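The league office published the revised roster and contract rules on Friday, and most of the questions we have received since then concern the way salary is counted when a player is moved to the reserve list. The notes that follow cover the parts that affect hockey operations at club level. They do not replace the rulebook.

## What counts against the cap

Each club works under a cap of 2562 units for the season. A unit is a bookkeeping measure and has no fixed cash value. The charge for a player is the average of all guaranteed pay over the full term of the contract, including any signing bonus. A deal that pays more in the first year and less in the second carries the same charge in both.

Performance bonuses are handled separately. They are not charged when the contract is filed. They are charged on the day they are earned, and any amount that takes the club over the cap is moved to the following season. A club that expects to carry bonuses forward should leave space for them in its summer plan, as the league will not grant relief after the fact.

The largest single charge allowed is 436 units. This limit applies to the average and not to any one year, so a front-loaded contract can still be legal if the later years bring the figure down.

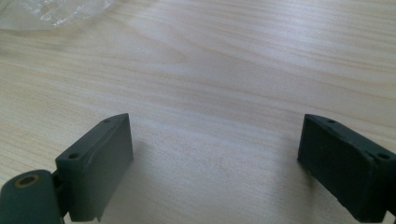
## Reserve list and long-term injury

A player placed on the reserve list stays on the cap for the first 60 days of the season that he spends there. From the next day on, half of his charge is removed. The days do not need to be consecutive. Under the old rule the count started again each time a player was recalled, which made short recalls expensive and led clubs to avoid them.

Long-term injury works differently. The club must file a report from its own doctor and a second report from a doctor named by the league. Once both are accepted, the club may exceed the cap by the full charge of the injured player for as long as he is out. When he returns, the club must be compliant before he dresses for a game – not by the end of that day, as was the case before.

Two points have caused trouble in the past:

- The extra space is set by the roster on the day of filing. A club that files with unused cap space loses that space for the length of the injury.
- Space created by an injury does not build up from day to day. Ordinary cap space does.

Drollent ran into the first point last winter. It filed with a large amount of room still open and could not use it when a trade came up two weeks later. The sensible order is to recall players until the roster is as close to the cap as possible, file the report, and then send the extra players back down.

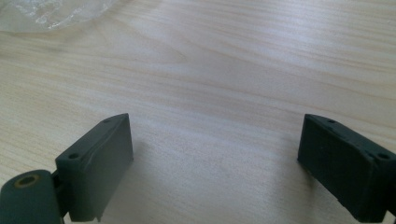

Furko objects to the second report, saying that smaller clubs may wait several days for an appointment with a league doctor and have to play short in the meantime. Its proposal is to let the club doctor's report stand on a temporary basis until the second one is in, with the space withdrawn if the two disagree. The league has agreed to look at the wording before the season opens in October, but has made no promise to change it.

## Restricted players

A restricted player is one whose contract has run out but whose rights still belong to his club. The club must make a qualifying offer equal to his last salary. If it does not, the player is free to sign anywhere. If it does and he declines, the two sides may keep talking, go to arbitration, or agree on a short bridge deal of 2 years.

Bridge deals are still the most common result for defensemen coming off a first contract. The charge is lower than on a long deal and the club gets a longer look at the player. The cost comes later – a player who improves during the bridge will ask for more, and he will be nearer to free agency when he does. Sobczak has signed its last three young defensemen this way and now has all three contracts ending in the same summer.

The deadline for signing a restricted player is unchanged. If he is unsigned at noon on December 1, he may not play for the rest of the season. A late signing also changes the arithmetic. The charge in the first season is adjusted upward to reflect the missed days, while the charge in later seasons falls slightly.
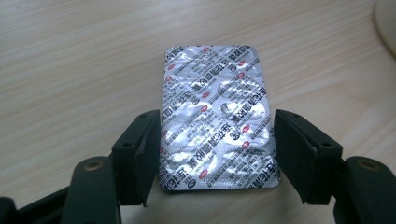 ## Filing

Contracts and reserve moves must reach the registry by 5 p.m. to take effect the same day. The new filing system, Ellen, rejects any form with a missing signature date and does not hold a place in line for it. Clubs that used the old paper form for injury reports should stop doing so now. Medical reports are uploaded separately from the roster form, and both need the same case number.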